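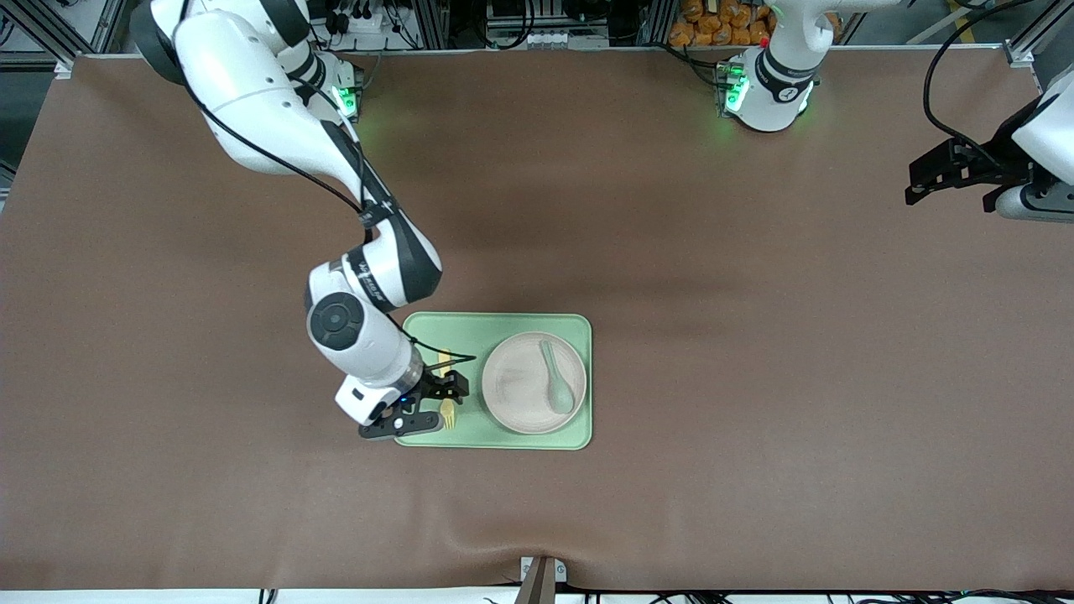 Figure 3. The two-arm station used in the course. The tray, the plate, the spoon and the fork belong to the table-clearing task.

3.2 Student task and collection of demonstrations

The second project of the course asked each student team to teach a two-arm robot to handle tableware on a tray. We selected this task because the students know it well from daily life, but it is difficult for a gripper with two fingers. A fork is thin and lies almost flat, and a spoon inside a plate can slide when it is touched. The station is shown in Figure 3. The light green tray is placed near the middle of the brown table covering, and both arms come in from the far side of the table.

In total, 41 students of the Drinilcombe program took part, divided into 10 teams. Each team recorded demonstrations by teleoperation and used them to train its own policy with the Gevwood toolkit. The teams shared 400 demonstrations as a common base set and were free to add up to 75 of their own. Most teams used this extra part for the fork — the object which they reported as the hardest in the weekly notes.

We did not fix the start position of the objects. The written instructions said only that the plate and both utensils must be on the tray at the start, and that the tray must be inside the reach of the two arms. As a result, the base set contains several arrangements. In one of them the spoon lies across the plate and the fork is to the left of it, as in Figure 3. Other arrangements put both utensils on the same side. Two teams argued that this freedom made the comparison between teams less fair, and we agree with them in part. For the final evaluation in March we therefore used printed layout cards, following the procedure of the Morwood workshop.

A demonstration was accepted if the operator finished without moving the tray off its place. Failed attempts were kept in a separate folder. They were not used for training, but the teams had to discuss at least one of them in the final report.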